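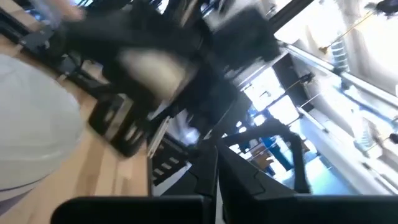
# Why Is the Sondlow Bus Always Late? My Term Project

I ride the bus from Barredo to Sondlow almost every morning, and I complain about it almost every morning too, so when we got to pick our own topic I knew what mine would be. My question was pretty simple: where does the bus lose its time? Everybody on my route blames the traffic by the Drimik bridge (me included!), and I wanted to see if we were right.

## What I did

I rode the whole line 14 times in March, always on the 7:40 departure. The route has 16 stops. At each one I wrote down when the doors opened and when they closed, using the clock on my phone and a little notebook with a grid I drew in advance. My first grid had boxes way too small to write in on a moving bus, so the notes from ride one are a mess and I had to guess at two of the times. I marked those in the table in the appendix.

I also made a column for "weird stuff," like a stroller ramp or somebody paying in coins.

## What I found

The bridge is slow, but the timetable already allows for that! On most rides we came off the bridge close to on time, and on one we were early and sat there waiting.

The real trouble starts at Gotent Market. That stop is where the school crowd and the office crowd get on together, all through the front door, and the doors stayed open longer there than at any other stop on the line. After that the bus never caught up. The next stop is only 800 meters further on, and the timetable gives the driver 2 minutes to get there, with a traffic light and a left turn in the middle. I walked it once to see what it was like and had to wait for that same light — it's a long one.

Rain made everything slower, but I only had three rainy rides, so I don't want to say too much about that.

## What I'd change

My timing only covers one bus in the morning. I'd like to do the afternoon run as well, plus a week during school vacation, when the market stop should be a lot quieter. I'd also bring a friend next time, so one of us could watch the back door while the other watches the front. I couldn't see both once the aisle filled up.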